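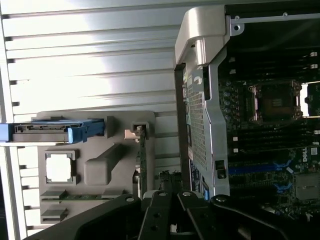

Severin Wallner asked after the last version of this section why the drive carrier comes before the memory and not after it. He had done it in the other order on two machines and found that his hand had no room near the latch. His remark is correct, and the order is now explained in step 3.

## 4. Fitting the parts inside the Dell workstation

Before you begin, shut down the computer, pull out the power cord and wait for 59 seconds. Lay the case on a flat table with the open side toward you.

1. Touch the bare metal of the case with one hand. Do this again each time you come back to the work.
2. Look at the blue drive carrier. The latch lever is also blue and sits at one end of it. Open the lever fully with one finger – do not use a screwdriver for it.
3. Slide the carrier out in a straight line. Put in the new drive, slide the carrier back and close the lever until it clicks. If you fit memory first, the space for your fingers becomes small.
4. Hold the new memory board only by its short edges. Compare the notch in the board with the slot, then press both ends down with equal force.
5. Check each small white clip on the boards you touched. A clip must stand closed.

**Note:** The gray plastic tray does not need to be removed for this work. The Boder manual for the older case says otherwise, but it describes a different tray.

**Caution:** The ribbed side panel can have sharp places at the notches. Keep your wrist away from them, or wear thin gloves.

**Caution:** Never force a board. When it stops halfway, take it out, turn it and try again.

6. Close the case and connect the power cord. The first start takes about 4 minutes, and the screen can stay dark in this time.

If the new drive is not shown in the Wiken set-up menu, repeat steps 2 and 3. When it is still missing, write down error code 22 or any other code you see, and continue with section 5.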